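Textile Care and Fiber Science
Unit 6: Wrinkling, Crease Recovery and Finishing

Reading: Grønli, course reader, chapter on cellulose finishing. The Viklund lab sheet is needed for the second half of this unit.

6.1 Why cotton wrinkles

Cotton is nearly pure cellulose. Neighboring chains are held to each other by hydrogen bonds between hydroxyl groups. When a fiber is bent, the chains on the outside of the bend are stretched and those on the inside are compressed. Some hydrogen bonds break, the chains slip, and new bonds form in the bent position. When the load is removed, the new bonds hold the bend in place. This is a crease.

Water speeds up the process. It enters the amorphous regions, swells the fiber and competes for the bonding sites. A cotton shirt left bunched up while damp will dry with its creases set. Pressing with steam uses the same mechanism: moisture and heat loosen the bonds, pressure flattens the cloth, and drying fixes the new shape.

Polyester takes up very little water and depends mainly on its glass transition temperature. Below it, creases are shallow and recover well. Above it, they can be set almost permanently, as in pleated skirts. Wool recovers well when dry because of its coiled protein structure and disulfide cross-links.

6.2 Effect of yarn and weave

Fiber type is only part of the result. Note the following before the lab:

High twist yarns resist bending but recover poorly once bent.
Tight plain weaves wrinkle more than twills of the same weight. Yarns in a plain weave have less room to move.
Knits recover better than wovens. The loops deform before the fibers do.
Thicker fabrics bend to a larger radius, so strain in each fiber is lower.

6.3 Measuring recovery

A small strip is folded, loaded for a fixed time, released, and left to open. The angle between the two limbs is the crease recovery angle. A flat strip reads 180 degrees; a strip that stays folded reads 0. Test warp and weft separately and report both, then the sum.

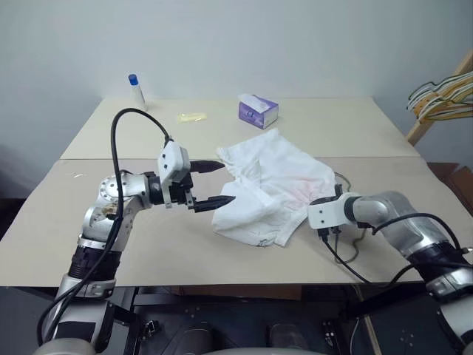
Condition all strips overnight before folding. Results from unconditioned cloth will not be accepted. Handle strips with tweezers, since skin moisture changes the reading. Fold half of each set face to face and half back to back.

6.4 Resin finishes

Cross-linking agents tie cellulose chains together with covalent bonds, which limits slippage. Recovery improves. Tensile strength and abrasion resistance drop, and the loss is worst at collar edges and cuffs. Björklund treats this trade-off in detail.

Problem set: questions 1 to 16, due at the start of the next lab.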